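The Rulebook for Picking Up a Packet

At Ledmont, the hardest thing to agree on was what "in the box" means.

You would think a company that teaches machines to handle groceries would have settled this early. It hadn't. For two years, people wearing a gripper in each hand moved snacks and seasonings around white tables, and every one of them had a private theory of when the job was done. One let go once the packet cleared the rim. Another patted it down. A third liked to square up the corners, as if company were coming.

Then in February came Stemodness, a set of written house rules with a name that sounds like a skin complaint. It runs to 20 pages. I have read all of them, some of them twice, and I can report that page four is entirely about letting go.

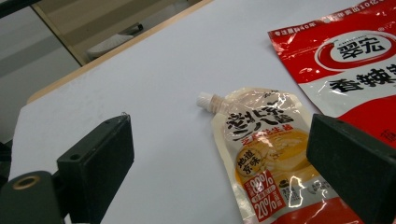
Words by Brayden Simard
Filed under: Workplaces, Machines

The fingers are matte black, flat on the gripping side and about as expressive as a pair of doorstops. Stemodness calls the space between them "the gap," and has views on it. The gap must be open before you arrive. It must be centered on the item, or as near as a human wrist allows. You may not use one finger to nudge a pouch into a better spot unless the task sheet says nudging is the task.

"People nudge," says Sheldon Girard, who wrote most of the rules and enforces them with the weary calm of a swimming coach. "They nudge at home. They nudge in the supermarket. You have to take it out of them."

Girard came to Ledmont from a bakery supply warehouse, where the rules were about forklifts and had the advantage of being obviously worth following. Forget a rule about a forklift and somebody goes to the hospital. Forget a rule about sesame paste and a machine learns, a few months later, to hesitate over sesame paste. It is a harder thing to put on a poster.

Sesame paste gets a good deal of attention, as it happens. A spouted pouch lying flat is the sort of object the older rules never saw coming. It is soft in one place and stiff in another. It has a hard cap at one end, which looks like a handle and, under rule 2, is to be treated as nothing of the kind. Grip the body. Leave the cap alone. I asked what would happen if I gripped the cap, and was told I would be doing it again.

The next section covers overlap. Two packages may touch. One may lie partly on top of the other. What they may not do is be tidied first, which goes against everything my mother taught me. Shoppers leave things in heaps, Girard points out, and a system raised on neat rows will be no help to them.

Shine gets a paragraph too. Plastic packaging throws glare all over the place, and an early draft told operators to turn a shiny item until the printing could be read. The final version tells them to leave it be. Kitchens have lights in them.

I was allowed a try. You put your hands through, you hold the grips, and you feel at once like a man who has lost an argument with a hardware store. My first pickup was fine. My second was, in the language of Stemodness, "a recoverable contact," meaning I had bumped the table. Rule 11 says a bump stays in the recording and gets a label. Nothing gets quietly dropped because it was embarrassing. I thought that was the best rule in the book, and I would have liked it more if my elbow hadn't been the reason it came up.

The labels go to a program called Allby, which checks each session against the rules and returns a list of complaints. Allby has 110 complaints to choose from. Girard's favorite is "hand idle, no reason given," which he says he would like to have had at the warehouse.

Not everyone is charmed. Zacharias, a smaller outfit that does similar work, gets by on a single page of advice, and its people will tell you that a long rulebook produces operators who move like they are defusing something. There is something to that. I watched one Ledmont regular lower a hand toward a packet so correctly that I found I was holding my breath. Girard concedes the point and has added a line to the introduction: "Move at the speed you would use if you were hungry."

Damage was the other sore spot. Bags get handled all day, and corners curl and tear. The first instinct was to swap out anything less than perfect. The current rule lets a torn corner stay as long as nothing can spill, and asks the operator to note it. A second pair of eyes decides when a packet has earned its retirement.

As for the box, the wording took longer than any other section. An item is in when all of it is below the rim, the fingers are open and both hands have moved clear. Patting is out. Squaring up the corners is very much out. Until then, whatever you've got in your grip is officially still in transit, however close it may be hanging.

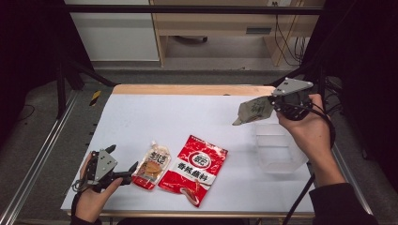
What the Rules Leave Out

There is no rule about music, after a long discussion. There is no rule about which hand goes first, though Girard drafted one and then noticed he was writing it to suit right-handed people, himself included.

There is also nothing about lunch. Anyone who spends a morning lifting chili seasoning and sesame paste will have opinions on lunch by eleven, and the rulebook's only word on the subject is that items on the table are not to be eaten. Girard says this was not in the first draft. He wouldn't tell me what happened between the first draft and the second, but the rule is in bold.

A new edition is due once the section on jars is finished. When I left, they were still arguing over lids.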